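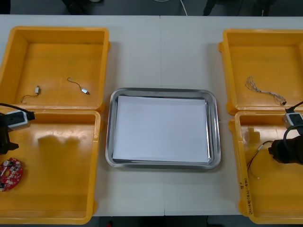
Session 3: Planning the stalls at a school fair

A school fair stands or falls on its layout, and the layout should be settled before anyone is asked to run a stall. Start with a plan of the hall drawn to scale. Mark the doors, the sockets and the fire exits, then place the stalls. For craft and sorting games, one white table with four open yellow bins, two on each side and a steel tray between the pairs, is enough for one stall. Leave the middle of the hall clear for the queue.

Numbers

The worked case for this session is the August fair at Mornance Primary. The school has 206 pupils. The fair sold 536 tickets at the door and took 1729 pounds across all stalls. Work out the takings per ticket before the seminar and bring your figure with you. Noura Sayegh will go through the food stall accounts separately, as they were kept in a different book.

Age groups

Younger children need low tables near the entrance, where parents can stand behind them. Older pupils will walk further and can be given the far end of the hall or a second room. At Mornance the face painting was put next to the cake stall, and the two queues ran into each other from two o'clock until closing. Zaid Aoun's revised plan, handed out last session, moves the face painting to the stage side.

Notices home

The first notice should go out four weeks ahead and give the date, times, place and entry price. A second, shorter one goes out in the last week. Put the name of one contact on both. Do not list the prizes unless they have already been received.

Reading

Harahap, chapters 2 and 5. Kalinowski's piece on parent groups is optional but useful for the essay.

For next time

Draw your own plan for a hall with two doors and eight stalls. Write half a page on where you would put the refreshments. Hand both in to Maya Chidiac at the start of the session.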